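Folding, since April

Posted in April by the night desk

I work the linen side at Sallik, where we wash and fold for guesthouses and a few families. In April we started on the Nikuleo folding trial. Two of us now spend the first hours of the shift handling cloth with a gripper tool so the folding machine has something to learn from. The target is 100 pieces a shift. I got to 49 on my first one.
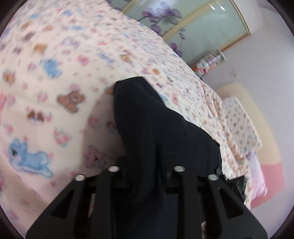 Black fabric and the gripper, on the cartoon blanket.

My hands hurt less than they did from straight folding, but my forearm is sore in a new place. Pay is the same. The sorting table went from four people to three, and the fourth moved to deliveries, which she asked for. We haven't been told what happens after the trial.

Comments

furukawa_fan: Does dark cloth give it trouble? Ours hated navy towels.

pressroom36: We did 1,378 pieces before they changed our rota. Get the hours in writing.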